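# Cloudy white haze on conference table finish, how to remove without stripping?

**Posted in Furniture & Finishes by skolard_shop**

I look after a long wooden conference table in a shared office. The finish is a clear coat, satin when it was installed, and I have no record of the product. Over the winter a milky haze has developed at one end, plus several rings where drinks were left standing. The haze shows up mostly at a low angle with the window behind it. From directly overhead the color looks normal. 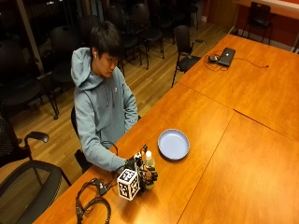 So far I have tried a damp microfiber cloth, then mild dish soap, then a spray polish called Graver that was already in the supply closet. The polish hid the rings for a day and then they came back. There is no roughness under a fingernail and no lifting at the joints.

I would like to know two things. Is the haze in the finish or in the wood? And can I treat one end only, or will the sheen difference be obvious? The room is booked most weekdays, so a full sand and recoat would have to wait until July.

---

**okeke_refinish**

White means the moisture is in the film. Dark gray or black would mean it reached the wood, and then you would be looking at stripping. Yours is the easier case.

First get the polish off. If it contains silicone, any later coat will fisheye. Wipe with mineral spirits on a clean cotton rag, turning the rag often, and let it flash off with the windows open. Keep it away from ignition sources and lay the rags flat outdoors to dry.

Then find out what the finish is. Put a drop of denatured alcohol on the underside of the apron, if that got the same coat. Shellac goes tacky within a minute. Then try lacquer thinner in a fresh spot. Lacquer softens, cured polyurethane mostly doesn't.
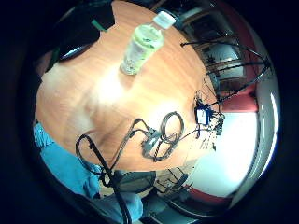 For shellac or lacquer, a light pass with an alcohol-dampened pad will often release the blush. Damp, never wet, and keep it moving. For polyurethane, use a hair dryer on low, 7 inches off the surface, for 5 minutes per ring. Stop if the surface feels hot to the back of your hand.

As for treating one end: you can clear the rings locally, but rub out the whole top afterward with a gray abrasive pad and paste wax, going with the grain. A local rub-out will show against that window.

---

**kaltenham2**

mayonnaise. leave it on overnight, wipe in the morning. worked on my mother's sideboard

---

**drawknife_b**

Agree with okeke_refinish on the diagnosis. I'd skip the alcohol pad unless you have done it before, as it is easy to dull a patch.

Check whether some of it is plain wax buildup. Mineral spirits will tell you: if the haze comes off on the rag and stays gone after 3 days, you are finished. Mine was entirely old wax.

Don't let anyone talk you into 200 grit. It cuts straight through a thin factory coat at the edges.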